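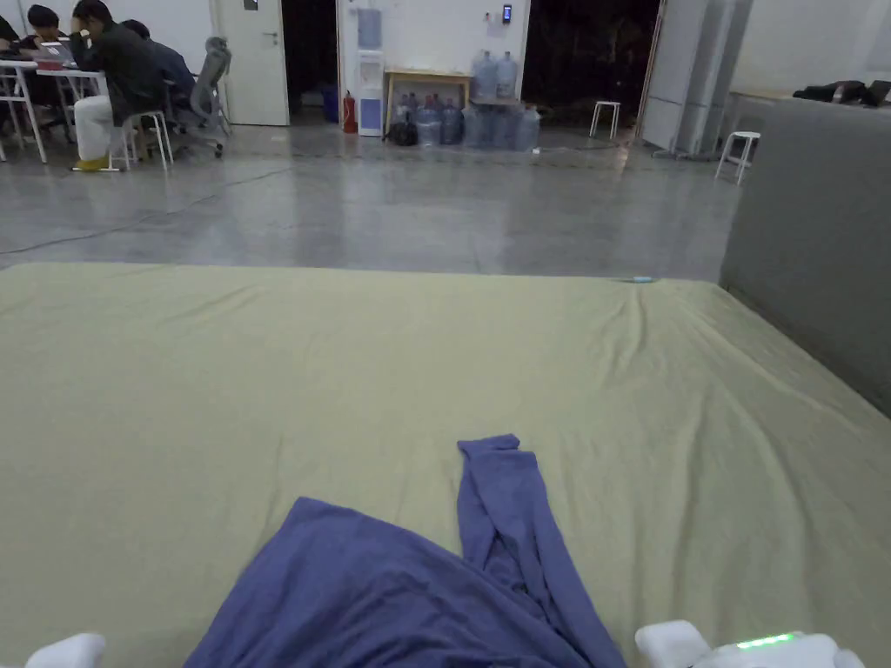 Ferkel Folding Project: Frequently Asked Questions
Tzavaras Student Robotics Club
Last updated February 12, 2022

What is the project?
Members record themselves handling clothes with a pair of hand-held grippers. The recordings are used to train a folding program, which is then tried on the club's own arm, Ferkel. Recording and training are separate tasks and you can sign up for either.

Do I need to know how to program?
Not for recording. For training you should be comfortable with Python and with reading other people's code. The induction takes one session and covers both.

What does a recording consist of?
One garment, one attempt, start to finish. You put the garment down in a heap, wait for the lights on the equipment to go green, find an edge, open the garment out, fold it and let go. If you drop it halfway, carry on. Recoveries are kept and labelled as such. 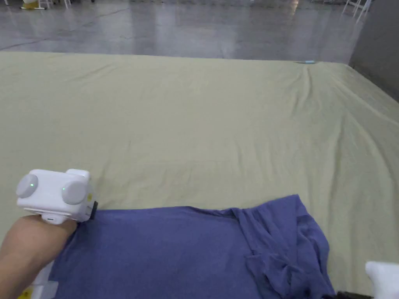 Blue garment on the green sheet, flat towards the left and bunched on the right.

Why is everything so creased at the start?
The program has to cope with clothes as they come out of a basket. A garment that begins neatly laid out teaches it very little. Do not smooth the sheet between attempts either – small wrinkles are part of the data.

How long is a session?
2 hours, with a break of 10 minutes in the middle. Most people find their grip gets sloppy towards the end. Stop early if so, and write the time in the log.

Why can't I use my fingers?
Ferkel has no fingers to copy. If you touch the cloth with your hand, discard the attempt. Pull fabric between the grippers until it is taut, but do not stretch it. Knitted items go out of shape and the size labels in the log are then wrong.
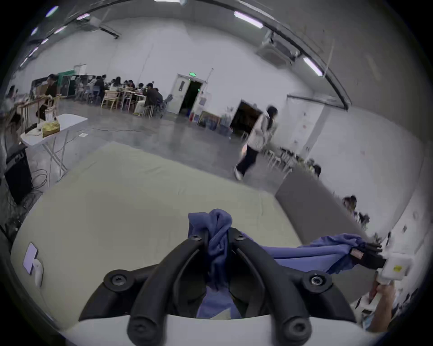 Thin cotton is the easiest material to start with. Thick seams and hoods should be left until you have passed the induction check with Melina Stefanou.

Can I talk while recording?
Yes. Sound is not used. People may also walk through the hall during an attempt, and you need not restart when they do. Restart only if somebody moves the garment or leans on the surface you are working on.

Is work on the mattress logged differently from work on the table?
Yes. Enter "soft" or "hard" in the surface column. Cloth drags more on a soft surface and the two sets are trained separately before being merged.

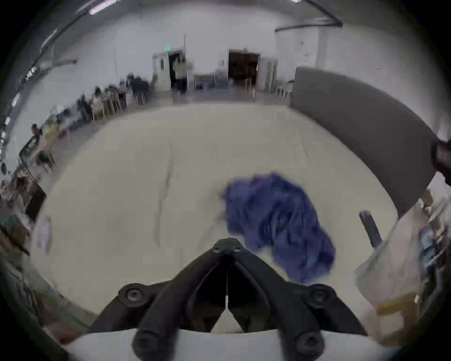 On a hard surface, keep the finger pads nearly parallel to the top when picking up an edge. Pushing straight down wears the pads, and spares have to be ordered from Jodov.

How many attempts are needed?
200 per garment type. Shirts are complete for the soft surface. Trousers and towels are open in both.

Is there a competition?
The club enters the Lesow student round in March. The team is picked from members on both sides of the project. Attendance counts, speed does not.

Who do I contact?
Evangelia Lambrakis for places and times, Melina Stefanou for equipment faults. Report a fault before the next attempt and leave the gripper switched off on the charging shelf.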